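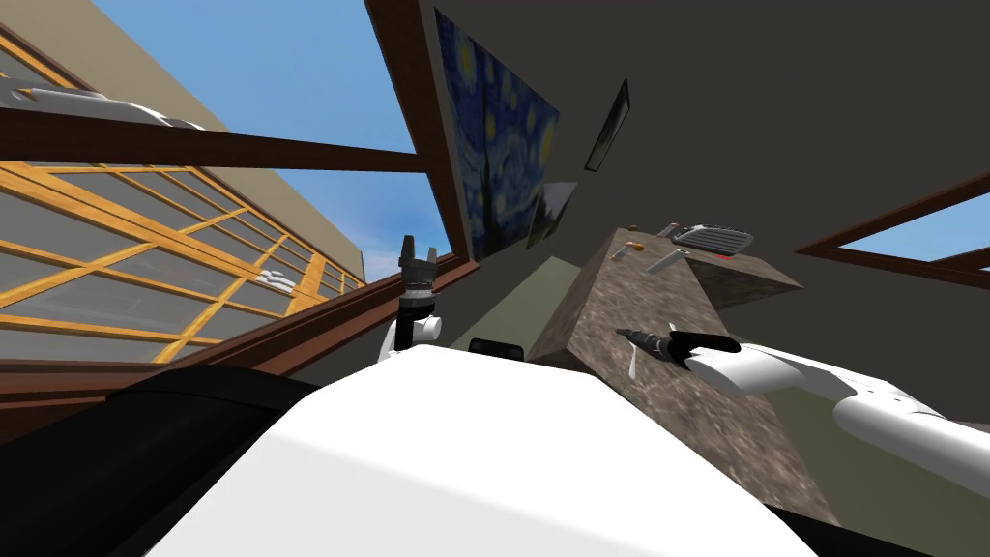
3.2 Choosing a print process for the smooth covers

I'll admit I came into this part of the work with a favourite. I've run resin machines for years and I like them, so when we set out to compare vat resin against fused filament for large cosmetic covers, I figured I knew how it would go. The covers that give everybody grief are the big curved ones, where light rakes across the surface and every layer line shows up. A broad, smooth white torso like the one in Figure 3 is the sort of shape I mean, and the long white limb with its rounded housings is nearly as fussy.

Figure 3. Rendered view of a robot with a white torso and black grippers, with one arm reaching over a stone countertop.

We printed 8 test shells on the Altau, our vat machine, and 8 more on the Grekex, which is a heated-chamber filament printer the Prullcombe workshop has had on the go since before I got there. Same model file for both, a shallow dome 200 mm by 200 mm with a rolled edge. I left the slicer settings alone wherever I could. The one thing I did fiddle with was orientation, and I'd do that again — a dome printed flat on the filament machine comes out with contour rings near the crown, like a topographic map, and no amount of primer made me happy with them. Standing the part on its edge got rid of the rings but cost us a fair bit of support material (and a long afternoon with the flush cutters).

Straight off the machine, the resin shells looked better. No argument there! The colour was even and the crown took hardly any sanding. What surprised me was the rolled edge. After post-curing, five of the resin shells had pulled inward enough that they wouldn't sit flat on the granite plate, and the filament ones, ugly as they were, mostly did. I tried curing one shell clamped in a plywood cradle and it behaved a lot better, although one shell isn't much to hang a claim on, so I've kept it out of the tables.

Finishing time is where the two got close. We followed the Weerasinghe schedule for both sets, with filler primer, wet sanding and two colour coats, and by the second coat I had trouble telling them apart under the shop lights. Out in the daylight I could still pick the filament parts, mainly by a faint ripple where the infill met the skin. Adding another perimeter should help with that, and we go back to wall thickness in Section 3.3, along with the cradle idea and the cost per shell for each machine.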